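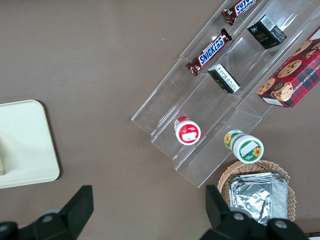
Figure 3. Wrist camera view of the snack shelf setup, with the clear tiered rack, the cream tray on the left and the basket of foil trays at lower right. Both fingers are the long Gallau pair.

4.2 Swapping the fingers

I'll admit I went into this comparison with a favorite. I'd been using the short Brornitetti fingers on our arm since the spring, I liked them, and I expected the longer Gallau pair to be a pain in a tight space like the rack in Figure 3. So I asked Sabina Sokol to pick the target item for each trial, so that I couldn't quietly feed my favorite the easy ones. She picked the round jars a lot. I have not fully forgiven her.

The rules were simple. Each finger pair got 20 trials per item, and a trial meant taking one item out of the rack and setting it down in the cream tray. We used the same arm, the same wrist camera and the same Tshabalala controller for everything, and we left the grip force alone between swaps. A trial failed if the item was dropped, if the rack got shoved out of place, or if the arm hadn't let go over the tray after 12 seconds. I tried a longer limit early on and it mostly gave the arm more time to do something silly.

Candy bars were the nicest surprise. A Snickers lies along its channel, so the fingers have to come down on either side of the wrapper without catching the plastic walls. The short pair kept bumping the lip of the step below, and I lost a whole afternoon to that before I believed it was the fingers and not my calibration. The long pair reached in with the palm well clear, and it failed only 2 of its 20 tries (both times it pinched the crimped end and the bar swung loose).

The small black boxes hardly told the two pairs apart. They have flat sides and square corners, and pretty much anything that closes will pick them up — even when a box is tipped over a bit, like the lower one in the figure. I'd leave them out if I ran this again.

Then there are the jars. Standing up, they're fine with either pair. Tilt one over, the way the green-and-white one is in Figure 3, and the flat finger pads touch it along a thin line and it rolls as they close. The short fingers did better here, I'm happy to report, and my best guess is that they bend less at the tip. We didn't measure tip bending, so please take that as a hunch.

The clear rack deserves a gripe of its own. Our depth readings on it were bad enough that I stopped using them near the edges and went with the color view plus a hand-measured rack pose. The policy had been trained on 2,000 pick attempts from our bench in Dreltumbridge, nearly all of them with solid shelves, and it showed — on its first runs the arm acted as if the front lips weren't there. Adding the measured pose fixed most of that for both pairs, and all the counts in this section come from after that change.

One thing I didn't plan for was how much of the wrist view the long fingers take up. They fill a good part of the bottom of the picture, and the right one covers part of the basket. For picks out of the rack that didn't matter much. For the foil trays it did, and I take those up separately in Section 4.3.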